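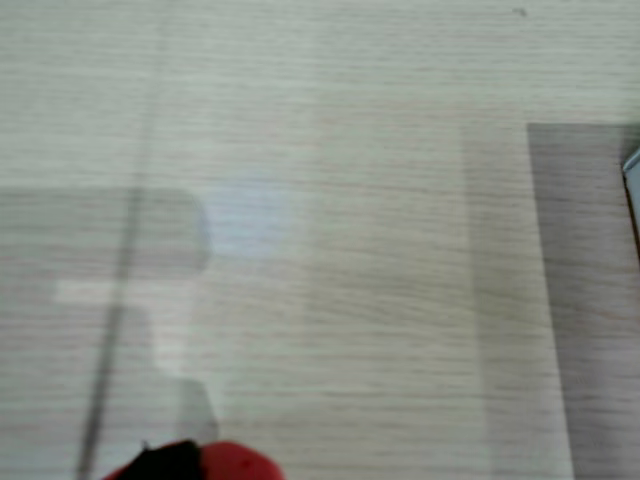

My sister thinks I should quit now and just walk the 10K with her instead, which she told me over the phone before I even had my shoes off. Easy for her to say – she ran the Conell half twice before she had kids.

14 April 2018

So, Saturday, long run day, and I did all of it! Out past Enberg, along the river path and back by the Buenaventura bakery (I did not stop, I want credit for that). My left knee was fine until the hill and then it grumbled the whole way home. In February I couldn't get to the end of our street without walking, so I'm not going to let one knee spoil it.

I paid 44 dollars for the race entry and you don't get it back, and that's been on my mind more than the knee. Also it rained for the last 40 minutes and my socks are hanging over the tub.

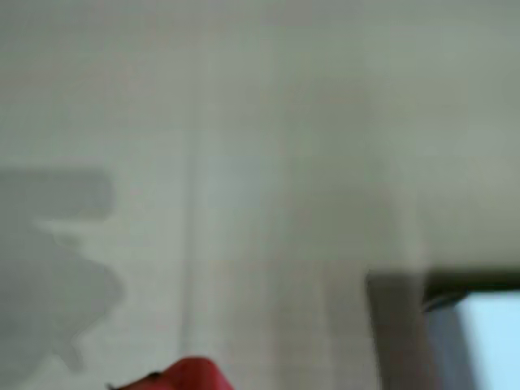 Pale gray and blurry, Saturday.

Had a bath, ate two bowls of chili, fell asleep on the couch with my book on my face. The new Rolport shoes are okay, I guess. They pinch a bit over the little toe and I keep going back and forth on whether to swap them for the next size up. The store gives you 60 days, but I've already got mud all over them – would they even take them?

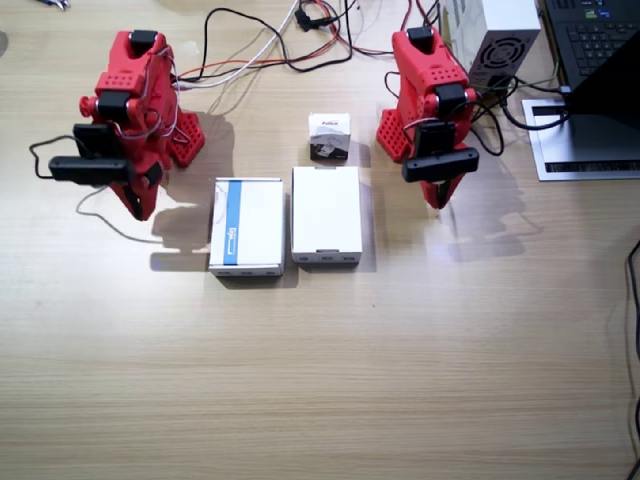

Anyway, I'll call on Monday and ask. Tomorrow is a rest day and I plan to do nothing but laundry and maybe that lemon cake. Knee is up on a pillow now with a bag of frozen peas on it, and my sister just texted again about walking.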